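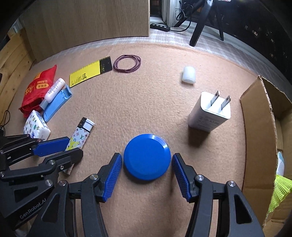 HIRIER, February – posted in Paddling & Open Water > Kit and Planning
Asked by tedel_paddler | 3 replies | 2 shares

I've signed up for a two-day river trip from Hirier down to Vendis on my inflatable board, 90 km in total, and I'm stuck on how to carry my stuff. I've got a 40 litre dry bag and my other half reckons it's far too big for the front of the board. I've only ever done day paddles before, with a sandwich and a spare jumper! Do I put everything in one bag, or split it front and back? And does anyone know if there's drinking water at the halfway camp?
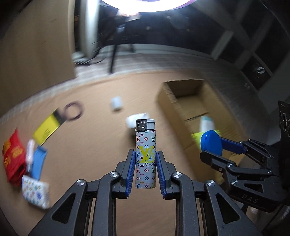 Lighter with "Louis Vuitton" lettering

Obinna Akinola
Split it, definitely. I did the same stretch last summer with one big bag on the nose and the board ploughed like a tractor every time the wind got up. Now I put the tent and food behind me, and clothes and sleeping bag in front – then stand on it in the shallows and see if it sits level. Shift things about until it does. Tie everything on, even the bag you're sure won't move.

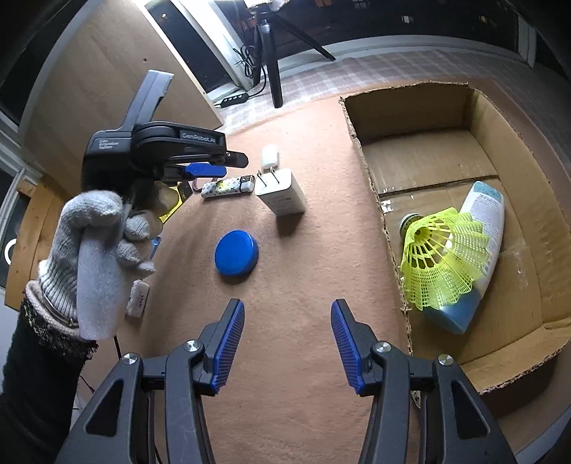

As for water, there was a tap at the camp when I went but it ran very slowly, so I'd set off with enough for the first day and a filter as well. Ring the club at Tedel before you go, they usually know.

riverrat200
One bag is fine, I've done it loads. Just get a longer board.

Ra_Paddles
Can't help with the camp, sorry, I only know the bit below Vendis. Keep your phone on you though and not in the big bag (ask me how I know).

Was this helpful? 14 people said yes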